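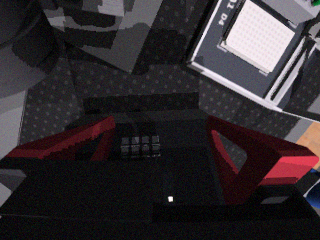
Panagiotis Vasić
Robot Maintenance and Setup, Unit 7 handout
Last revised in October

Checking a two-finger gripper in the Crabtree cell

These notes cover the routine gripper check on the Crabtree training cell and its simulated copy. Read them before the lab session. The simulated copy is used first, and the same order of work is then followed on the hardware.

1. View from the wrist

All alignment work in this unit is done from the wrist view. The two red fingers stand on either side and the black gripper body lies below them. The small dark cube with the gridded top is the target. It lies in line with the gap between the fingers, a little closer to the left one.

Finger shape matters when judging the gap. The right finger has an open triangular cutout, and the floor shows through it. Do not take the edge of the cutout for the gripping face. Measure from the inner face only.

The long black bar directly behind the cube limits the approach. Any forward overtravel must be checked against it before the fingers are closed. The cube's sides are dark and merge with the bar's shadow, so use the lighter grooves on the top face as the reference for position and rotation.

2. Setting the open width

Bring the arm to the standby pose and open the gripper fully. Record the commanded width and the reported width. In our cell the two values should agree within 5 tenths of a millimeter. If they do not, run the homing routine once and record them again. A second failure is entered in the log as a fault, and the lab stops there until the drive has been inspected.

The width for the approach is the width of the part plus clearance on each side. Students in the Serness group use 10 mm per side. The Gramo group uses 7 mm, as their fixture leaves less room.

3. Centering

Jog sideways at low speed until the part is centered between the inner faces. Both fingers should reach the part at the same moment. If one touches first, the part is pushed across the floor before it is held, and the recorded grip position is wrong by the distance it moved.

Correct the tool center point only after the finger mounts have been checked. An offset entered to hide a loose finger will be wrong again when the screws are tightened.

4. Finger mounts (hardware only)

Lock out the arm. Hold each finger near its tip and apply light side load by hand. There should be no play at the base. Inspect the gripping faces for wear and wipe them with a dry cloth. Replace fingers in pairs, then repeat section 2.

5. Differences between the copy and the cell

The simulated fingers do not wear or bend, and the mounts have no play. Contact friction is a single fixed value. A grip that holds in simulation has therefore shown that the path and width are reasonable, and nothing about grip force.

Lab sheet: complete lines 1 to 18 on the Savness form. Lines that apply to hardware only are left blank for the simulated run.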